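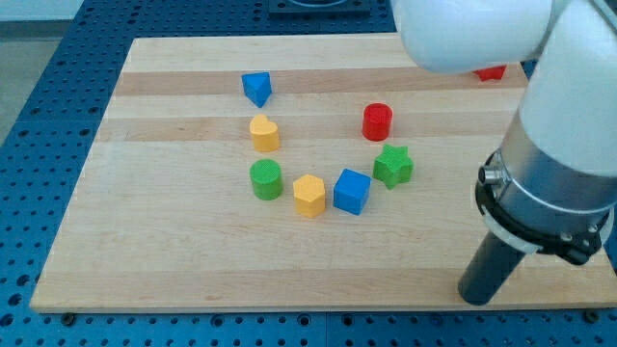

4.2 Setting Up the Block Demonstration for Visitors

Home | Contents | Previous | Next | Print

Use this procedure to prepare the Doline demonstration cell for an open day. It applies to cells with the wooden work board and the rod-type end tool. For cells with other tools, see the Rilitz handbook.

1. Lay the wooden board on the perforated table. Leave the rows of holes along the front edge uncovered.

2. Place the blocks on the board in a loose arc, open toward the back. Mix shapes and colors. Stand the cylinders upright.

3. Keep the front part of the board bare. The tool is pushed through this area during the demonstration.

4. At the panel, load program 401 and set the speed limit to 200 mm/s.

5. Jog the arm until the tool tip is above the front right part of the board. Clearance to the wood must be at least 20 mm.

CAUTION: Do not reach under the arm while the drives are enabled. Blocks at the back right corner must be moved with the drives off.

6. Ask a visitor to name a shape and a color, for example "yellow heart." Enter the request and press Start.

NOTE: If two blocks match the request, the program stops and shows message B-30. Enter a more exact request and press Start again.

7. Between groups, press Hold, switch off the drives and reset the arc by hand.

Visitors stay behind the floor line at all times. The operator keeps the enabling switch in hand until the arm has stopped.

For shutdown, go to section 4.3.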